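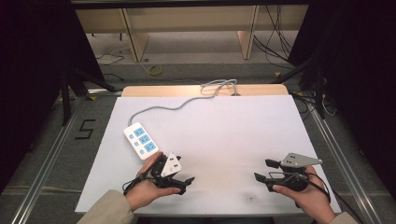

Monday, February 25, 2019

Tips for recording a talk show at home, esp. the long ones. Guests on star lore and old myths will go 112 minutes if you let them, so set up for it. Do the power first. A strip with a switch next to each outlet, like the white one with the blue sockets, lets you cut the lamp and leave the recorder alone. Leave slack in the cord too. Don't yank it straight.

Hum on the line? Move the mic cable away from the power cord. If they have to cross, cross them square.

Blankets on the wall behind you. Closet full of coats works even better, I did 14 episodes of Ollisby in one.

Phone guests: ask them to turn off the fan and sit away from the window. Record a minute of quiet room before hello, you'll want it for patching later.

Water, not coffee. Apple slice if your mouth clicks.

Save a copy every break. Lost 47 minutes of a very good astrology hour last May becuase I didnt. Label the file with the guest name and topic right away, "final2" means nothing by summer.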